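**Simulated episodes with no arm in view: retain or remove?**

**nistinier_data** — 21 Feb 2019
The Sultach collection now holds 1286 simulated episodes. Review has identified 240 in which the wrist view contains no manipulator at the first step. We propose to remove them before the March training run. Comments are requested.

**wainwright_lab**
We do not support removal. A policy must learn to act from poor starting views, and these episodes supply them.

**jukix_ops**
Our position is closer to the first post. In our trial, 14 such episodes were labeled "idle" by one reviewer and "approach" by another. Labels of that kind do harm.

**wainwright_lab**
That is a fault in the labeling guide. The episodes should be kept and the guide corrected.

**nistinier_data**
The difficulty is greatest where the view offers few landmarks.
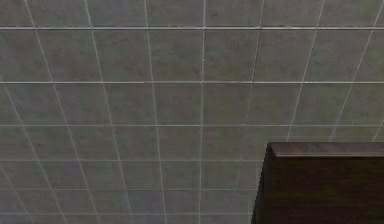
A gray-green tile grid repeats, and a reviewer has only the dark wooden block at lower right by which to judge position. We would accept a separate label for such cases, provided that 3 reviewers agree on each one.

**jukix_ops**
Agreed as to the label. Three reviewers is more than our group can staff. We request two.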